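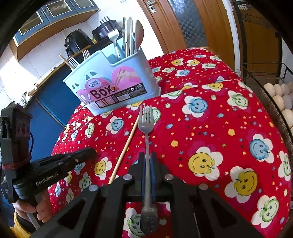
Ticket opened December 20, 2020
Subject: Online application for Pharmacy Assistant keeps dropping my license upload
Status: Open

Hi there! I'm trying to apply for the pharmacy assistant job at the Cevodwood branch and your careers page (the Prernura one) is giving me a really hard time. I fill in everything, attach my license scan on page 3, hit Save and Continue, and it sends me right back to page 1 with the branch blank again. My name and phone number stay put, so it's saving something!

What I've tried so far:

Cleared my cookies and logged in again. Same thing.

Switched from my laptop to my phone. Got as far as the references page once, then the license was listed as "missing" even though I'd just watched the bar fill up.

Made the scan smaller. It was over 800 KB and I got it down to 94 KB, still readable. No luck, and no error message either, which is the part driving me nuts.

I also have an old profile from May, when I applied for a counter job at the Wotanano branch. Could the two be bumping into each other? The old one had my previous address in it.

Update, same evening: okay, a bit further! I took the dash out of the file name and the upload stuck. Now the work history page won't take my time at Bosman. It wants an end date and I still work there (18 hours a week, evenings mostly). If I leave it empty the box goes red, and if I type "present" it goes red too.

Reply from Careers Support: Thanks for all the detail. Please tick "current employer" under the job title, which hides the end date box. It's easy to miss on a phone. We have merged your two profiles and kept the newer address.

Update: found the tick box, thank you!! It went through and I have a confirmation email. The only odd thing is that it says Wotanano at the top and Cevodwood further down. Can you check which branch got it before you close this? I'd really like it to be Cevodwood, it's 12 minutes from my house.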